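Cut flowers going limp after two days, what am I doing wrong?

mossyporch
Sun 2 August

I've started buying myself flowers every other week (my one treat!) and they look great on day one, then by day three the heads are hanging down and the water smells like a pond. I give the vase a quick rinse and fill it from the tap. I've tried a penny, and I've tried sugar. My sister-in-law swears by aspirin. The vase lives on the kitchen windowsill next to the fruit bowl, which is the only spot the cat can't get to. The last bunch cost me 18 dollars and I'd like more than a weekend out of it. Is there something I should be buying, or is it just the heat?

38 comments hidden, showing top replies

tallgrassbungalow

Move them away from the fruit, first of all. Ripening bananas and apples give off a gas that ages flowers fast, and a sunny windowsill on top of that is rough on anything without roots. I killed a whole June's worth of peonies that way before my mom set me straight.

Then wash the vase properly, with dish soap and a bottle brush, all the way down into the neck. A rinse leaves slime behind and the slime is what plugs up the stems. Cut a good half inch off the bottoms with a sharp knife, pull any leaves that would sit under the water, and get them in the vase right away — don't leave them on the counter while you answer the phone.
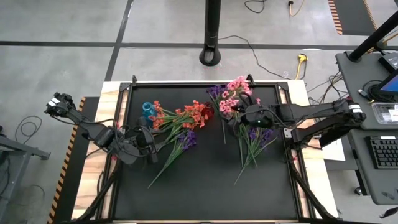 Pink flowers and a blue glass vase.

After that it's fresh water every 3 days at the very least, and I do every other day in summer. Trim the ends again each time. I use the little packet that comes with the bunch and skip the penny. If you run out of packets, Skallard sells a tub of the powder and it lasts me forever. Put the vase somewhere cool at night too. Mine goes in the laundry room and I've had carnations hang on past two weeks!

ovenmitt213

aspirin never did anything for me. get alstroemeria, they last no matter what you do to them

fernandbucket

Agree with most of the first reply, but check what kind of flowers you have before you go changing everything. Tulips droop and keep growing in the vase, so that's just tulips. Roses with floppy necks can sometimes be saved if you recut them and stand them in deep lukewarm water for an hour or two. Daffodils leak sap that's hard on other flowers, so give those a jar to themselves for the first day.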